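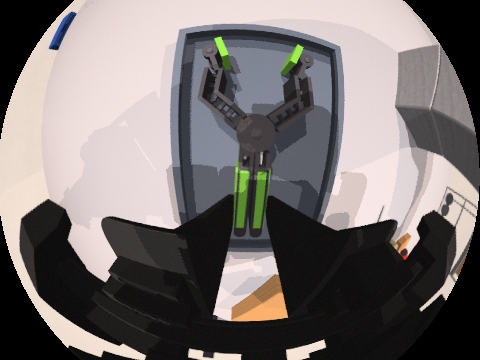 # "I wanted my comments back": a small blog leaves its plugin

The owner of Borora, a blog with recipes and walking notes, has used the same comment plugin for many years. This summer she removed it. We spoke by telephone on Sunday, August 7, 2022, when the work was almost finished, and she asked me not to print her name. On the blog she signs only as "the editor", and she would like to stay so.

The plugin was Phromma. It put a comment box under each post, with avatars, small hearts and a button for subscribing. "It was very pretty," she says. "I installed it in one evening and I was proud. I did not read where the comments are kept."

They were kept at Phromma, and her own database had no copy. She discovered it in spring, when the free plan became limited to 2,000 comments per site. Borora had 2,947. The older ones were still stored, but readers could not see them any more.

"One woman wrote to me and asked where is her advice about the plum dumplings. She had written there how her mother made them. I looked, and the post was there, and under it nothing."

She could pay, and she considered it for some weeks. The price was not terrible, she says, but the blog earns almost no money and she did not like the feeling. She looked at two other solutions. Troltari, a hosted service, worked well in her test, but it was again a box from somebody else. Sevov is a plugin which only changes the look of the normal WordPress comments and leaves them in the database of the site. She chose Sevov.

## Moving the comments

The export from Phromma came as one large XML file. The import stopped each time at the same place, and the error message said only that the server did not respond.

"I thought that my file is broken. I downloaded it again, three times maybe. Then I wrote to my hosting company and they answered that the script may run only 40 seconds."

A person in a support forum advised her to cut the file into smaller parts. She made 17 of them, by hand, in a text editor — a work for two evenings, with much tea. After this the import went through, except for replies to replies, which arrived as separate comments without their parent. She is still putting these in order when she has time.

I asked if she would do it by hand again. "No. There are tools for this, I know it now. But I read many old comments while I was cutting, and I was glad of it."

## What the readers said

The hearts are gone, and some regular visitors complained. The subscribing by e-mail also works differently: each reader must confirm the address again. She wrote a short post about it and fixed it at the top of the home page, where it will stay until September.

The pages open faster now on her old phone, she says, though she did not measure it. Spam is the weak side. Phromma caught nearly everything, and now she must look through the waiting comments every morning. For the moment she allows links only from people who have commented before.

Her advice to other owners of small blogs is short. "Before you install, try the export. Write three comments under a test post, export them and open the file. If you cannot find your own words in it, do not take this plugin."

She has also switched on a weekly backup of the database, which is sent to her own mailbox — the first one came on a Friday, and she opened it to see if the dumplings are inside.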